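Day bag, revised: pockets, zips and what goes where

I rewrote my packing list in August after a trip on which I unpacked the entire bag on a station bench to find one charger. The bag was fine. The allocation was poor. What follows is the current arrangement, with the reasoning where I still remember it.
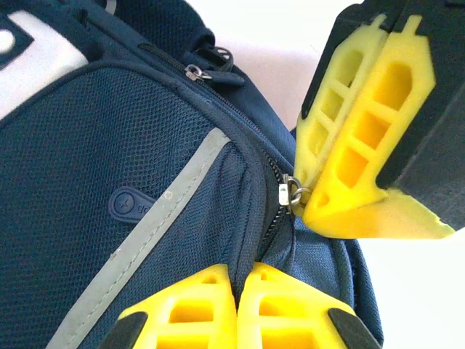
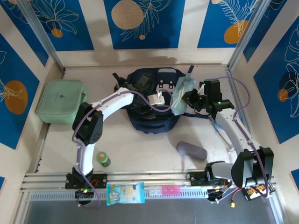 The navy backpack: front mesh pocket and its zip in the first, the bag on the table with some of the small things in the second.

Mutua Mosoti asked why I bother writing this down when it all fits anyway. Fit has never been the constraint. A day bag of this size will swallow twice what I carry. The constraint is retrieval: how many zips have to be opened, and how many other things moved, before the wanted item is in the hand. I aim for one zip and no moves for anything used more than once a day, and I accept two zips for the rest.

The zips

The front pocket has a curved zip. Curved zips behave differently from straight ones and it is worth knowing how. On a straight run the slider can be pulled from either side with little penalty. On a curve the pull has to follow the seam, and the fabric at the start of the run has to be held still, or the whole pocket lifts towards you and the slider stops moving. One hand at the base, one on the pull. With the bag lying flat this is easy. With it hanging from one shoulder it is a nuisance, so nothing I need while walking goes behind a curved zip.

The pull on this one is a small metal tab with a ring. I had intended to add cord loops to all the pulls and bought a packet of them from Hellis. I fitted none. The metal ones are easy enough to grip, and a cord long enough to be useful in gloves is also long enough to get shut in the zip.

If a zip runs stiff, brush the teeth before putting anything on them. An old toothbrush will do. I then rub a plain candle along the closed teeth and work the slider up and down until it moves freely. Pencil works too, though it marks light fabric. I do not use oil. It holds grit, and the grit does the damage.

Front pocket

Flat things and soft things. The wet wipes go here, flap outwards, so the packet can be opened without taking it out. I tried them in the main compartment for a while and they were always underneath something. A packet that is pressed by heavier items also tends to unseal at the flap, and dry wipes are no use to anyone.

Tissues go behind the wipes. Nothing hard goes in this pocket at all. Mesh shows the shape of whatever is behind it and wears through first where there is a corner.

Main compartment

Packed in three layers, from the back panel outwards.

Against the back: laptop or book, never both unless the trip is overnight. Weight should sit close to the spine, and anything flat and heavy placed further out makes the bag sag away from the shoulders.

Middle: the hard cases. The glasses case goes in upright at the side with the hinge down. An oval case rolls if it is laid on a table and does much the same inside a bag, so it needs to be wedged. The gap between the case and the side wall is filled with a rolled cloth bag, which doubles as the shopping bag on the way home.

Outer: bottle and food. The small bottle goes in here, cap up, against the corner. It stays upright because of the lunch box beside it. On days without a lunch box I use a rolled jumper. I have a larger bottle, 528 grams when full on the kitchen scales, and I have stopped taking it unless I know there will be no tap.

Top pocket

This is where the charger lives now. It used to go at the bottom with its cable wrapped round it, hence the station bench. Plug and cable are separated, the cable in a loose coil with a twist of reusable tie. Wrapping a cable tightly round its plug puts a sharp bend in it close to the connector, and in my experience that is where they fail. I have lost two that way.

The pill organiser goes in next to the charger. Tatu Nzioka, who packs far more neatly than I do, keeps hers in a zipped pouch because the lids on her old one popped open in transit. I think she is right and have copied her. The pouch adds a zip, which breaks my own rule. I would still sooner open one more zip than pick tablets out of a seam.

Keys are clipped inside this pocket and nowhere else.

The box at home

Everything that comes out of the bag in the evening goes into one storage box and not on to the hall shelf. The box has no compartments. I tried a divided one, an Abdella, and spent more time deciding which section things belonged in than I saved by having sections. An open box with eight or nine items in it needs no system.

The packing order in the morning is fixed: flat items, hard cases, bottle, top pocket, front pocket. I lay the bag down with the straps spread out to the sides so they are not trapped underneath, and close each pocket as it is finished. An open pocket means an unfinished pocket. I used to leave them all open until the end and then do a round of zips, and would regularly miss one.

Weights

With laptop, bottle and food the bag comes to a little under my limit, which I set by comfort on the walk up from the station and have never written down as a number. The removable items are where savings are to be had. Taking out the second book, the spare cable and an umbrella I had not opened since spring removed 300 grams more than I had expected.

Still unresolved

The umbrella. It has to go somewhere when wet, and none of the pockets suits it. A side pocket would be the obvious place, but a wet umbrella there drips down the leg. I am trying a Trusdale sleeve, closed at the bottom, and will add a note when it has been through some proper rain.

Also the reflective strip on the front, which could do with a clean. Warm water and a little washing-up liquid on a cloth, no scrubbing, then dried flat with the pockets open.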